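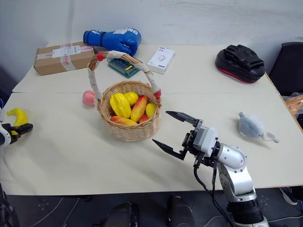

桌上的假水果篮,桃子在篮子外面。

假水果到底算装饰还是算杂物

发表于 2018年3月14日 作者:本站博主
阅读时间:9 分钟
分享 92 评论 20

先交代立场:我一直不太相信“在桌上摆一篮水果,家就有了生气”这种话。真水果我信,至少能吃。假水果凭什么呢?它不香,不能切,来客人了还得提醒一句别咬。可是二月里我还是买了一篮,篮子加水果一共216元,在Uven下的单。所以这篇文章里要是有什么酸味,请理解成花了钱的人的酸味。

起因是一篇流传很广的收纳文章,讲所谓的Fletesard摆桌法。大意是,桌面上要先立一个“中心物”,最好有高度,有弧线,颜色要暖。中心物立住了,其他东西就会自动显得有秩序,人也会自觉地把杂物拿走。文章配的图都很漂亮,桌上除了中心物就一杯咖啡。我当时就在想,桌上本来就只有一杯咖啡的人,需要什么方法?

不过我还是照做了。人到了某个阶段,会愿意花一笔不大不小的钱去证明别人说错了。

先说篮子。商品名叫Undik,藤编样式,提手很高,拱起来的那种,外面缠了一层白色和米色的布,两边跟篮口接上的地方各有一道红色的箍。网页上说这是“田园手作感”。我对“感”字向来警惕,手作就是手作,机器做的就是机器做的,加个感字就谁也不用负责了。提手缠布这件事我也想不通,好看是好看,可是布会脏,藤条脏了能拿刷子刷,布缠在上面怎么洗?问了客服,回复是“用湿布轻轻擦拭”。用湿布擦布,好的。

高提手倒真有一个毛病,文章里没提:它挡东西。桌子靠墙的那一排原本一眼能看全,现在中间隔着一道拱,坐下来总觉得后面有什么被挡住了,要歪一下头。那块绿色的电路板就是这样,有一角老在提手后面,我两次以为它丢了。

再说水果。

我选的是混装。我的要求很低,能认出是什么就行,结果连这个要求都没有完全满足。那个黄色带棱的,我认定是杨桃,家里另一位成员坚持说像一种没见过的瓜。两个柠檬一大一小,大的那个圆得可疑,如果没有小的在旁边作证,我可能会当它是别的东西。芒果红里带黄,是这批里最像样的。橙红色的那个长条我理解为木瓜,横在篮口前沿,怎么放都占地方。前面右边还塞了一个红的,它是什么我就不发表意见了。

粉色的小桃子放不进去。

我必须说说这个桃子,因为它很能说明问题。商品页面上的图里所有水果都高高地堆在篮里,堆得像一座小山,很饱满。我自己堆,木瓜一横,芒果一压,桃子就没地方去了。放在最上面,碰一下桌子就滚下来。塞到下面,杨桃又歪了。前前后后折腾了20分钟,最后它就靠在篮子左边外侧,紧贴着藤编的那一面,看起来像是排队没排上。香蕉也没有进去,黄色的那根,弯度太大,跟谁都合不来,一直在桌子左边待着。

那么摆桌法灵不灵呢?按照理论,中心物立住以后,杂物会自己退场。我给了它一个公平的机会,从摆上那天起,不专门收拾,就看它自己发挥作用。

结果是这样的。篮子在桌子正中间,确实立住了。篮子后面左边是一个快递纸箱,棕色的,白色面单还在,外面缠着好几条发红的胶带。纸箱右边是一只蓝色的拳击手套。再往右是个白色的小盒子,上面印着蓝色的字样,我一直打算扔,又觉得里面可能有说明书。最里面的右角是打拳用的手靶,黑红两色,带子朝上。右手边还趴着一只灰蓝色的小毛绒动物,白尾巴卷着。

没有一样东西退场。我甚至觉得它们更安心了,有了中心,它们就成了周边。

有人会说,那是你懒。这个批评我接受一半。但是一种方法如果只对勤快的人有效,那起作用的大概是勤快。我以前买过Kröger的分格收纳盘,说明书上写着“让每样小物都有归宿”,后来每样小物确实都有了归宿,归宿里全是我再也没打开过的东西。道理差不多。卖收纳用品的总有一个默认前提,就是你缺一个容器。我缺不缺容器我不知道,我家的容器已经需要容器来装了。

再说说那个纸箱。有读者以前留言问过,为什么不拆完就扔。我的回答是:退货要用。这个回答在收货之后的几天里是成立的,再往后就不成立了,可是纸箱很聪明,它长得跟第一天一模一样,所以你总觉得还在那几天里。面单我本来想撕,撕面单需要坐下来,把胶带一条一条对付掉,而那种发红的胶带特别结实,撕着撕着会分叉。于是就放着。

拳击手套和手靶是另一笔账。去年有段时间我觉得打拳能解决肩膀的问题。手套买来以后戴的次数不好意思讲。手套这种东西没有好的放法,它鼓,不能叠,立着会倒,挂着占墙,平放的时候大拇指还要往一边伸,像在给谁指路。手靶也一样,背后有带子,带子朝上容易勾东西,朝下又放不平。网上的建议是“买一个专门的收纳架”。你看,又来了。

真要说假水果有什么好处,我想了几天,勉强写几条,不保证公允。

它不招虫。这个我服气。以前夏天桌上放桃子,两天就得处理。

它不催你。真水果放在那里是有压力的,香蕉起了斑点你就得吃,吃不完还得内疚。假香蕉没有这个问题,它可以一直弯在那里。

颜色确实有用。桌子是浅米色的,墙是白的,冬天看着很寡淡,中间有一团黄和橙红,拉开椅子坐下来的时候,心情好了那么一点点。我愿意承认这一点点,但我不确定它值216元。买几个真橘子也有这个效果,而且能吃。

坏处我也写一下。

落灰。杨桃有棱,棱和棱之间的沟特别存灰,棉签才伸得进去。我不想过一种给杨桃用棉签的生活。

占地方。篮子加上外面那个桃子,前后左右留一点余量,我拿尺子量过,差不多要让出一块近50厘米宽的桌面。这张桌子是两块板拼的,中间横着一道缝,我原先习惯拿这道缝当分界,靠墙那半放东西,靠我这半干活。现在篮子一来,分界就乱了,干活的那半总要往外挪。

还有一个比较难说清楚的坏处,就是它让人产生“已经收拾过了”的错觉。扫一眼,桌上有个篮子,篮子里满满当当,提手还缠着布,多讲究。然后就去干别的了。等到要找那块电路板的时候,才发现什么都没收拾。以前桌子乱得明白,现在乱得有点体面,我不知道哪一种更麻烦。

写到这里又去翻了一遍那篇讲摆桌法的文章,发现下面有一段小字,说“中心物周围宜留白”。留白。也就是说,要先把桌子收干净。那我想问,都收干净了,篮子是来干什么的?

评论区里估计又会有人让我把篮子退掉。退货期早过了,再说纸箱虽然还在,当初里面垫的纸已经让我扔了。目前的打算是先处理手套和手靶,楼下有人问过,也许会要。白色小盒子这周打开看一眼,有说明书就留说明书,没有就连盒子一起走。电路板换个不会被提手挡住的地方。毛绒玩具不动,它不在讨论范围内。

至于桃子,我试过把木瓜拿出来换它进去,结果木瓜在外面更难看。暂时还是桃子在外面。

有谁家的Undik能把整套水果都装进去的,请在下面留言告诉我怎么堆的,最好写清楚木瓜放哪儿。只说“随意一点就好看”的就不用留了,我已经很随意了。

分享 92 评论 20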